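洗床单的生意：Irfan Lau谈旅馆布草和家里的被子

Irfan Lau的洗衣铺开在一条卖五金和轮胎的街上，招牌只有一个字：Lau。上午十点去的时候，他正在接一家民宿的电话，对方问能不能把下午的货提前到中午。他说不行，挂了电话，又打回去说一点半可以。

铺子是他从舅舅手里接过来的。舅舅那一辈主要洗工作服和餐馆桌布，床单是后来才多起来的。“附近的老房子改成了民宿，一间一间改，突然大家都要洗床单。”他接手第一年，每个月洗2000件左右都不到，现在旺季的月份能到3000件。这里的一件，可以是一条床单，也可以是一个枕套，行内就是这样算的。

先从最常见的问题问起：白床单为什么会发灰。

“水不够，洗得太满，”他说，“家里的机器也是一样。很多人觉得滚筒塞满了才划算，衣服在里面翻不动，脏水裹在布里出不去。洗一次看不出来，洗二十次就看出来了。”他的做法是装到滚筒的三分之二，床单抖散了再放进去，被套的扣子扣好。扣子不扣，枕套和袜子会钻进去，缠成一团，甩干的时候机器会跳。

洗衣液放多了也会发灰。他拿起一条客人送来的旧毛巾，摸上去发硬。“你把它放进清水里搅一搅，会起泡。泡是上次留下来的。”遇到这样的货，他先不放任何东西，用热水空洗一遍，有时候要两遍。这部分水电他不另外收钱，只是会跟客人讲，下次少放一点。有人听，有人不听。

他目前用的洗涤剂来自一家叫Wodomar的供应商，用了四年，中间换过一次别家的，三个月后又换回来。问他区别在哪里，他想了想，说送货准时。“洗得干净的牌子很多。缺货的时候人家接不接电话，这个比较要紧。”

关于柔顺剂，他的态度比较干脆：床单可以放，毛巾不要放。毛巾放久了不吸水，住客会投诉。

铺子里负责熨烫的是Ilham Saragih，做了九年。烫平机在最里面，靠着后门，因为那里通风。她说床单最好在还有一点潮的时候上机，全干了再烫，折痕压不下去，要喷水，喷水又喷不匀。“四个角先拉直。角歪了，后面全部歪。”她折床单的时候话很少，手一直没有停。竖着对折两次，横着折三次，最后折边朝里，叠上架子的时候圆边朝外，客房的人拿起来一次就是一条。

这台烫平机去年坏过，滚筒的轴承磨损，更换连工钱是698令吉。Irfan Lau记得这个数字，因为那个星期他把床单全部送去同行那里烫，同行开的价钱更高。“所以现在我备着一个轴承，放在柜子里。”

店里最大的客户是一家叫Urska的小旅馆，有11间客房，经理是Mawar Khoo。采访当天她刚好来对账，也坐下来聊了一会儿。她的旅馆每间房配三套床品：一套铺着，一套在洗，一套在柜子里。开业时为了省钱只配了两套，碰到连续下雨，洗衣铺晚了半天，下午三点客人站在前台，房间里的床还是光的。第三套就是那个月买的。

她说选床单这件事，她走过弯路。最早买的是纱支很高的缎纹，摸起来滑，看样品的时候大家都喜欢，用了半年开始勾丝，指甲、行李箱拉链、手表都能勾到。后来改成普通的平纹棉，厚一点，刚铺上去有点硬，洗过五六次以后就软了，而且耐得多。

颜色呢？

“旅馆还是白的多，可以高温洗，可以漂，”她说，“有些人家里喜欢深色，深色有深色的麻烦，会掉色，会沾毛，而且太阳一晒，朝外那一面先淡下去。”

Irfan Lau在旁边补充，深色的东西要单独洗，水温不要超过三十度，翻过来晾。新买的深色被套头两次最好一件一件地洗。去年有位客人叫Velimir Begović，搬家时把家里所有的床上用品装成一大袋送过来，要求一起洗，说都是旧的，不会掉色。店里还是分了三桶。“里面有一条红色毯子，第一桶水出来就是粉红色的。他来拿的时候我没有讲，后来我太太讲了。”

说到霉味，他认为大部分问题出在收纳。雨季的空气太湿，床单摸着干了，其实中间几层还没干，一叠一放，两个星期后打开就有味道。他建议收之前在风扇前面再吹一个小时，柜门不要塞满，樟脑丸可以不放。已经有味道的，用热水加过碳酸钠泡半个小时，再按平常的程序洗。醋也可以，但是不要和含氯的漂白水一起用，会产生有毒的气体。这一条他讲了两遍。

真空袋他不反对，但是羽绒被不要长期压。“压一年，第二年拿出来拍半天也拍不起来。客人以为是洗坏的。”羽绒被烘干的时候他会放几颗网球，中温，烘四十分钟，拿出来抖一抖，再烘四十分钟。羽绒有没有干透，用手捏角落就知道，还有小硬块就是没有干透。

洗床单的频率，每个人讲的都不一样。他自己家里是一个星期一次，枕套三天换一次，因为女儿皮肤容易过敏。如果家里没有人过敏，天气又凉，他觉得两个星期也过得去。床垫他一年翻两次，翻的时候用吸尘器吸一遍，边缝里的东西比表面多。

铺子里也卖一点东西，主要是洗衣网和晾衣夹。有一种叫Grillance的折叠晾架，是一位做金属加工的熟客寄放的，放了一年，卖出去几个。他家里也用一个，说横杆的间距够宽，双人床单对折以后两边不会贴在一起，缺点是在瓷砖地上容易滑，要垫东西。

生意上的难处，他提到人手和水费。附近新开了两家自助洗衣店，散客少了一些，但是自助店不收烫、不送货，旅馆的单子没有走。年轻人不太愿意做熨烫，夏天里间的温度很高。前年来过一位叫Ye-seo Maeng的短期员工，学服装设计的，做了五个月，回去以前替店里画了一张面料对照表，左边是剪下来的小布块，右边写水温和烘干时间。表格现在还贴在收银台后面，有几块布已经褪色，新来的人第一天都先看它。

最后问他，家里自己洗，最值得改的一个习惯是什么。他说是晾之前的那一下。洗完马上拿出来，抓住两个角用力甩几下，边拉平了再挂，很多床单根本不用烫。放在机器里过一夜的，他建议重新洗。
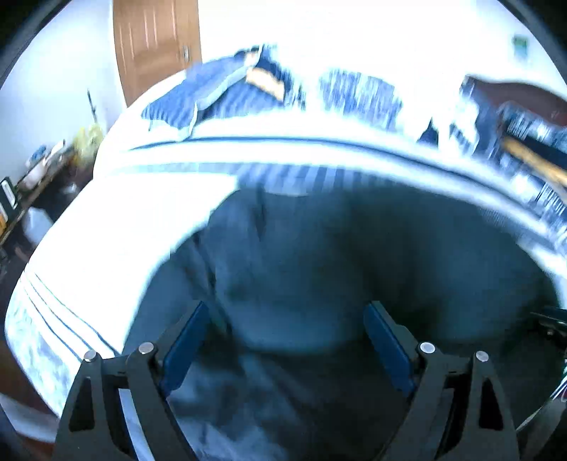 “还有就是看洗标，”他说，“剪掉以前先拍一张照，存在手机里。我每个月都会收到几件没有洗标的，客人自己也不记得是什么料子，我只能先按最保守的洗，冷水，不烘。”说完他看了一下墙上的钟，起身去搬一点半要送的那几袋货。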